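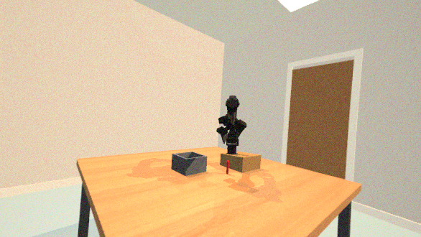
Reading Aloud in the Afternoon: an interview with Parvaneh Ansari

Library Services, Jirbridge
Published 2025-02-12

Parvaneh Ansari has led adult reading at Jirbridge Library for the past six years. In September she took charge of the shared reading programme, under which groups meet each week to hear a story or poem read aloud and to talk about it. She spoke to Niall Nisbet of the library's information office about how the groups are run and what is planned for the coming year.

The programme has 86 registered readers across its weekly groups. Ms Ansari is cautious about the figure. "Registration tells us who has filled in a form," she said. "Some people come every week and have never given us their surname. I would not wish to turn them away for that."

Groups are limited to 20 people. Asked whether the limit was too strict, she said that it had been set after a trial in the main hall, where those at the back could not hear. "A reader should not have to raise her voice for an hour. Short stories are read at an ordinary speaking pace, and we stop when someone wants to stop."

No preparation is asked of those attending. Printed copies are handed out at the start and collected at the end, and large-print copies are available on request. Members may read a passage themselves, but are never called upon to do so.

The choice of texts has been the subject of some discussion. A number of members asked last year for longer works, and the Jardine Room group is now reading a novel of 598 pages. Ms Ansari expects it to last until the summer. "I advised against it," she said. "They voted for it all the same, and attendance has gone up. They argue about the younger brother every single week."

Athina Vlachopoulos, who leads the evening group, has kept to poetry. According to Ms Ansari, the evening members are mostly people coming from work, and a complete piece suits them better than a chapter. Translated poems have been well received, particularly where a member is able to read the original aloud first.

The library has set aside £1,000 for new sets of books this year. Priority will be given to large-print editions and to short story collections, of which the existing stock is worn.

A further group is to open at the Huvden branch, led by Grigore Văduva. It will meet on the ground floor, with step-free access from the car park. Places may be reserved at the enquiry desk of either library.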